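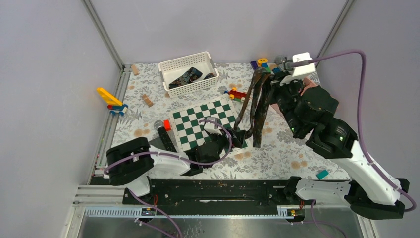 Minutes of the Residents' Meeting, Bililholm House, March

Search this site Search Enter keywords

Chair: Filipa Frade. Minutes: Anong Sombatkul.
The meeting was opened at 7 pm. 14 households were present.

1. Minutes of the last meeting
They were accepted with one correction: the leak was in apartment 11, not in the laundry room.

2. Stairwell painting
Two offers were received, from Ganov and from Gouveia. The Ganov offer is cheaper but does not include the ceilings. Filipa will ask both firms for a new price with ceilings included. The color was discussed for a long time and no decision was made.

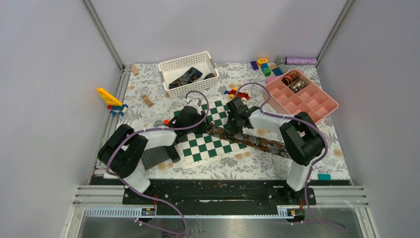 3. Common room
The common room on the ground floor will get new table covers before summer, and each household pays 167 crowns, together with the next rent. Anong showed fabric samples from the shop in Anville. Most of the residents prefer a pattern of gray leaves and pale orange flowers, like on the mat under the green-and-white chessboard — plain white was thought to show every stain. Anong will order the fabric if the shop still has enough of it.

4. Bicycles
Bicycles without a name tag will be moved to the yard at the end of the month. The tags can be taken from the box beside the mailboxes.

5. Other matters
The front door closes too hard in the evening. Filipa will call the lock company again.

The meeting was closed at 8:20 pm.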